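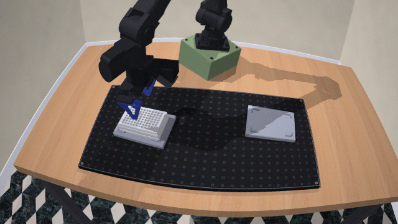 Sim view, left gripper at the corner of the plate.

December, second go at the pick pose for the Kadlec cell. I've been chasing this tilt all afternoon and I think I finally get it! The approach was set for the old fingers, and the blue ones are longer, so one side gets to the plate early and the near edge comes up. I took 3 mm off the descent and slowed the last stretch to 20 percent – no change in the tilt, but a much calmer wrist.

Beat Sutter says to leave the base plate alone and re-teach from the holder on the right instead (he did it that way on the Mondness setup and swears by it). Fine, I'll try it. Grip force stays at 50 for now.

Ran the Rora script overnight too, roughly 2000 cycles in the log, and I haven't read past the first page. Somebody please don't clear it!

To do: measure the finger offset properly, save the new pose under a different name this time, ask Beat where the corner bracket drawing went.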